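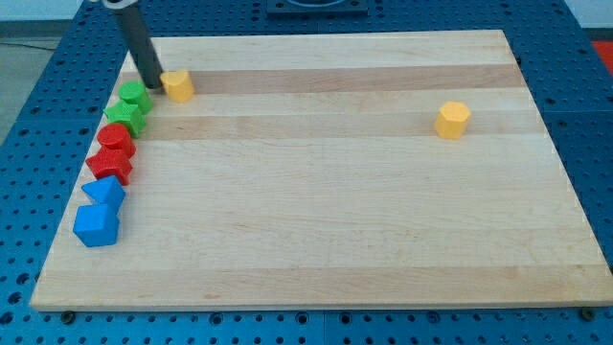 Oiling a maple cutting board: how often, and is mine ruined?

I have a maple board that my aunt gave me in June. I used it every day and never put anything on it. Now it feels rough when I run my hand over it, and one corner rocks a little on the counter. The store where she bought it sells a board oil under the name Floltiva for more than I want to pay. Can I use olive oil from the kitchen? And how many coats does it need?

Posted 27 Jul 2018

3 answers

Brock Gauthier
Don't use olive oil. It goes rancid and the board will smell. Get food grade mineral oil from the drugstore, in the laxative aisle. It costs a few dollars and a bottle lasts a long time.

The roughness is raised grain. Wipe the board with a damp cloth, let it dry overnight, then sand lightly with 220 grit, going with the grain. Wipe off the dust. Put on a generous coat of oil, both faces and all the edges, and leave it for 8 hours. Wipe off what hasn't soaked in. A board that has never been oiled will probably want 4 coats. After that, once a month is plenty if you wash it by hand.

For the rocking corner, check that you aren't leaving it flat on a wet counter. Stand it on edge after washing so both sides get air. A small warp often settles down once the moisture evens out. If it doesn't, stick rubber feet on the bottom.

sallyh
I use coconut oil, the refined kind, never had a problem. Don't put it in the dishwasher, I split one that way

Guest
Mineral oil is fine but add some beeswax if you want water to bead up. I melt one part wax into four parts oil in a jar set in hot water and rub it in while it's still soft. Oil first, wax after.

Related questions
Getting onion smell out of a wood board
Can a split cutting board be glued?
Ondia knife block, mold in the slots
Is walnut oil safe with nut allergies?
Westolik countertop sealer still sticky after a week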